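June 29, 2020 - gripper comparison, play kitchen setup

Swapped the Dobson fingers for the Skerkard parallel set before the first run. Same arm, same controller, joint gains untouched. Callum re-zeroed the wrist after the swap; offset saved in the Clanport config under his initials.

Task: grasp an upright block on the stovetop, lift, place back upright. 50 trials per gripper. Finger opening at approach set 7 mm wider than the block on each side.

- Dobson: 5 drops, all during lift. Pads slide when the block is gripped above its midline.
- Skerkard: 7 failures, no drops. Every one was a fingertip touching the cooktop on the way down and tripping the force limit.

Descent height is the problem with the second set. The fingers are longer than the drawing says, and I had used the drawing. Trial 708 in the log is the clearest case. 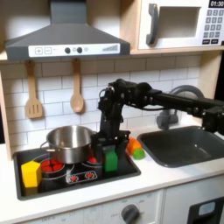 Next run: raise the final approach by roughly 5 mm and keep everything else fixed. Dorota wants the wrist cable rerouted first - it pulls slightly at full rotation. Hayley has the spare pads. Dobson set stays on the bench until August in case we need to repeat the lift trials.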